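Last updated June 2026

Search this site
Enter keywords
Go

Print this page
E-mail this page

IN DEFENSE OF THE CLEAR TABLE

Most advice about keeping a workroom tidy is advice about storage. Buy the bins, hang the pegboard, label the drawers. I have done all of it at one time or another, and I think it starts in the wrong place. The thing that decides whether a room is usable is the table in the middle of it. If the middle of the table is open, you can work. If it isn't, the nicest drawers in Sevley won't help you.

I came to this opinion slowly. For years my own table was where things went when I didn't know where they went. Mail, a charger, half a bag of screws, a lamp I meant to rewire. When I had a job to do I pushed everything to one side and worked in what was left. Then I pushed it back. I did this so often that I stopped noticing it was work.

In February I cleared it completely and made one rule. Things that are waiting go to the far edge, in a row. The middle is for whatever is being handled now, and nothing else.
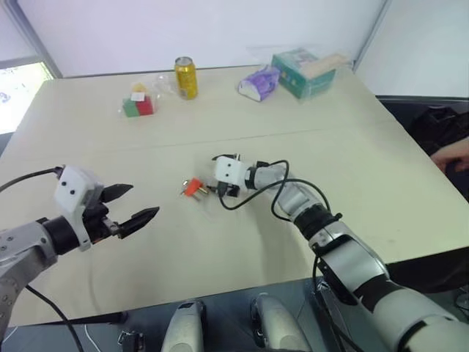
The small things are the test of any rule like this. A big box on a table gets moved the same day, if only to make room for a plate. A plug connector can sit for a month. It takes up no space to speak of, so it never seems worth getting up for, and then there are eleven small things and no table. I now treat a loose connector as seriously as a box. It is either being worked on or it goes back.

People object that a row along the edge is just clutter with better manners. I take the point, and a row left for weeks does turn into a shelf. The answer is to empty it at the end of the job. I don't mean the end of the day. Some jobs run over, and I see no sense in packing away the parts of a half-finished repair so that I can unpack them in the morning.

The other objection is about size. Not everyone has room for a big table, and the catalogs are no help. Skutia will sell you a proper workbench for 2,779 dollars, and I have stood in the showroom and admired it. I would not buy it. Two plain tables pushed together do the same job for most of what goes on in a house or a small shop, and you can pull them apart when company comes. The seam bothers some people. Very small screws will find it. A strip of tape along the join takes care of that, or you can keep the very small screws in a dish, as you should anyway.

I would pick a pale top over a dark one, too. Dark surfaces look better in the store and hide the smudges at home, but they also hide a black washer for an entire afternoon. A light top shows every mark you put on it, and I don't mind. Wipe it or leave it. A work table with a few marks on it is in good order as far as I'm concerned.

Then there is the question of what earns a place within reach. My list is short. I keep a pencil, a rag, a small flashlight and a folding set of hex keys. The last one I argue for every time this comes up.

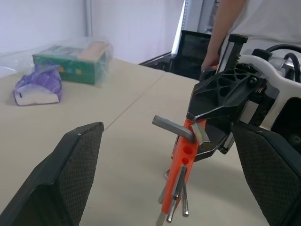 Loose hex keys are the worst tool ever put in a drawer. They come free with furniture, they all look alike, and the size you want is under the others or gone. I once had a coffee can full of them and still had to drive to Mowat Hardware to buy one. A folding set holds them together in one body. It is a little clumsy in tight corners - I'll admit that - and a long single key gives you better leverage. For a stubborn bolt I still go and get one. For everything else the folding set wins, and it wins on tidiness alone, for you put away one thing and have put away all of them.

A bright color helps. I used to think colored handles were a gimmick. Then I bought a gray multi-tool from Totent and spent more time looking for it than using it. It is somewhere in the garage now. I have nothing against the tool, but I would pay extra to have it in orange.

Boxes I am less strict about. If something comes in a carton with plastic around it and I don't need it yet, it can stay wrapped. Unwrapping a thing early only gives you three things to keep track of, the item and the carton and the bag. I open it when I'm ready to use it, and the packaging goes out that day.

I have been asked whether all this takes discipline. It takes a little for the first 2 weeks. After that an object sitting in the middle of the table starts to look wrong, and you pick it up on the way past without thinking much about it. My table has been clear since February except for one bad stretch with a leaking faucet, when it held most of a sink.

Print this page
E-mail this page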